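Household Systems, Unit 3: Sorting at the Table
Handout for the Nindville evening section
Modupe Aliyu

Last time we did drawers. I have read all 28 drawer diaries and I now know more than I wished to about where people in Nindville keep their batteries. This unit is smaller: eating utensils, and the box they go back into.

Terms we'll use

Home: the place a thing returns to. A counter is a surface, however long the spatula has been living on it.

Mate: the other half of a pair. Forks don't have mates. Chopsticks do, which makes them the socks of the kitchen.

Pile order: the order in which things come off a heap. Take the top piece first. Pulling from the middle is quick and loud.

Method

Spread the pile until you can see both ends of everything. Pair the chopsticks by material first, then by surface: plain with plain, ridged with ridged. Check length last — two plain wooden sticks can differ by less than you'd think and still annoy someone through an entire bowl of noodles. Strays wait at the side of the table until the pile is gone. Do not marry a metal stick to a wooden one to save time. I have seen it done at Okeke, at lunch, in front of guests.

Forks and spoons go in after the pairs. Handles down or handles up is a matter of household law, and Ada and I have agreed to stop raising it in class.

Before next session

Read the Foneo booklet, pages 3 to 9, skipping the part on napkin rings. Then empty your own utensil holder onto a tablecloth, sort it, and write half a page on what had no mate. "Everything matched" will be treated as fiction and graded for style.

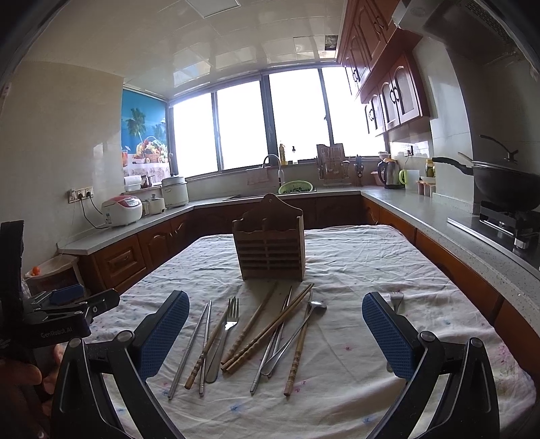

Bring the half page on paper, with your name on it. Last term I got three with no name, all about the same missing spoon.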